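机器人学习与操作版 > 论文讨论

主题:Steltden 那篇插孔结果,大家信几分?

楼主 homier_fan
发表于 2020年3月24日

周末把 Steltden 的形状插入工作看完了。方法叫 Flundero,大意是先用仿真训一个策略,上实机后靠相机图像做残差修正,不用力传感器。文中报实机 1,661 次试验,失败 263 次,折下来成功率八成四出头。一作 Sorcha Mac Giolla 之前做的是抓取,这次转到装配。

我的疑问在任务本身。蓝色泡沫板上挖了各种孔,配一个拱形件,板子放在灰色围挡里。

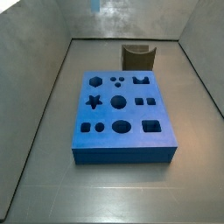
八成四是所有初始位姿混在一起算的,正文没有按距离拆开。件要是一开始就立在板子后沿边上,离对应的孔那么近,策略学到的可能只是“往前挪一小段再放下”。这种情况占多少,我翻了附录也没找到。

另外泡沫是软的,孔边能让。拿这个去和刚性件的插孔方法比,我觉得不公平。

2楼 tadek_m
楼主有点苛刻了。泡沫软归软,摩擦大,件歪一点就卡在孔口,我们组用类似的板子吃过苦头。刚性件有倒角反而顺。

初始位姿没拆开我同意是问题,但你也没有证据说近处的占多数。

3楼 homier_fan 回复 2楼
举证责任在作者那边吧。报一个总数,不给分布,读者只能猜。

4楼 夜班调参
我更在意基线。他们比的是 Daly 那套开环方法,给的还是默认参数。Daly 的代码我跑过,搜索半径不调根本没法看。拿没调过的基线赢十几个点,这种表我一般直接跳过。

还有,整篇只用了 3 个随机种子,误差条画的是标准误,看起来很窄。换成标准差再看看?

5楼 aoife_q
我是 Aoife Quinlan,和作者没有合作关系,只是审过同类稿子。说两点。

第一,泡沫板这个选择在这一类任务里很常见,便宜,孔形多,撞了不心疼。单凭材料否定结果说不过去。

第二,楼主说的位姿分布我也想看。正文写的是“在围挡内均匀采样”,这句话太含糊。围挡底面有一大片空地,件落在前面、落在侧面、落在板子背后,难度完全两样。落在板子后面时下半截还会被板子挡住一部分,纯视觉的方法应该在这里最吃亏。如果他们在这类位姿上仍然有八成,那我服气。 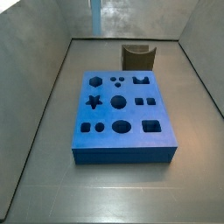 所以要看的是遮挡条件下的单独数字,总成功率意义有限。建议直接写信问 Enda Ó Briain,他是通讯作者。

6楼 tadek_m 回复 5楼
遮挡这点说得对,我收回一半。不过拱形件的上缘是凹的,两个角翘起来,朝向应该不难估。难的是估出它底部离板子有多远。

7楼 夜班调参 回复 6楼
单一视角估深度,误差几毫米很正常,孔的间隙才多少?论文连间隙都没写。我找了两遍。

8楼 homier_fan 回复 5楼
邮件昨晚已经发了。问了三件事:初始位姿分布、孔和件的间隙、失败按什么标准判。最后这条我特别想知道,件搭在孔口没落到底算不算成功,正文里前后说法不一致。方法一节写“到底”,实验一节写“进入孔内”。

9楼 路过的硕士生
弱弱问一句,只测拱形件,能叫“形状插入”吗?板上还有六边形、五角星、椭圆那些孔。标题看着像是全能做。

10楼 aoife_q 回复 9楼
能问出这句就不弱。他们摘要里写了“可推广至其他形状”,但表里的实机结果只有拱形,其他形状全是仿真。我会要求改标题。

11楼 tadek_m
拱形本身也不算最差的选择,至少有朝向约束。圆的插进去转多少度都行,那才叫水。但五角星要是真能插,为什么不放实机结果?这个我替作者也圆不了。

12楼 homier_fan
收到回信了,不是 Ó Briain 本人,是组里的 Kathleen Mac Giolla 回的。摘要点(征得同意):

位姿分布四月份随代码一起放出来,现在没有整理好。
间隙是“手工裁切,未逐孔测量”。
判定由人看录像完成,标准是“明显进入”,一共 5 个人标,没有算一致性。

我的看法没变。方法也许有用,八成四这个数我先不引用。

13楼 夜班调参
没算一致性……那 263 次失败里外的边界就全凭手感了。等代码吧,放出来我拿自己的板子跑一遍,Daly 那边我也会认真调参,结果另开帖。

14楼 tadek_m 回复 13楼
跑的时候把件放在板子后面的情况单独记一栏,我想看这个。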